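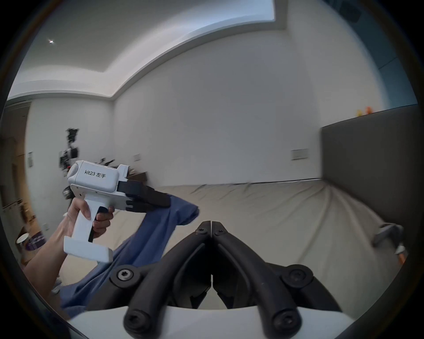

Left-hand gripper on blue cloth, bedroom site.

The budget for June allowed 4 gripper pairs or one steamer cart with an arm. It did not allow both. The planner at Zanda had the Etatano quote open in one window and the Tirkia quote in the other, and had been moving the same 80 units of cost between two rows since lunch.

The Etatano price was 3,863 per pair, calibration included, fingers excluded. Fingers were a consumable. The planner entered them as one and was asked by the system to supply a wear rate.
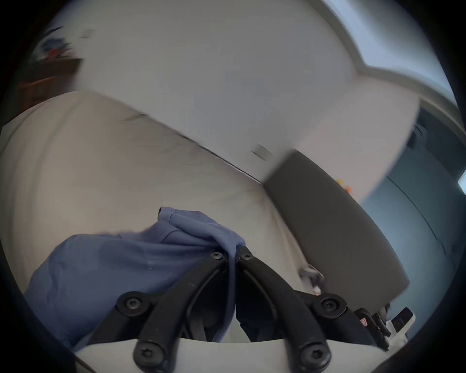

Wear rate was the number that decided everything, and it was missing from both quotes. The planner guessed 176 hours and marked the cell yellow. Most of the load would fall at the tips, where the two black fingers closed on a fold of blue fabric, and the screws there would need a line of their own. The planner added the line.
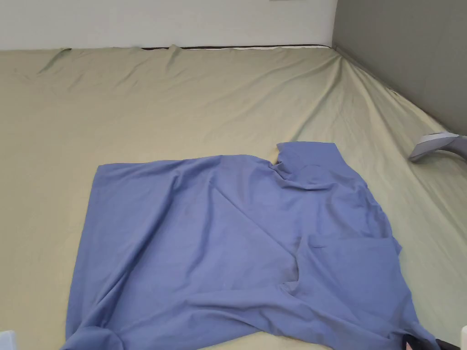 Finishing was the second budget head. Tirkia wanted it automated, and had attached a floor plan with no bed in it. The planner measured the work differently: a creased blue shirt, a sheet, and a gray and white steamer or iron within a short distance of the cloth. The reach was small. An arm that size was not in the Tirkia catalog.

The planner deleted the cart, saved the file as version 4, and sent it up to Lü for signature. It came back within the hour with the yellow cell circled.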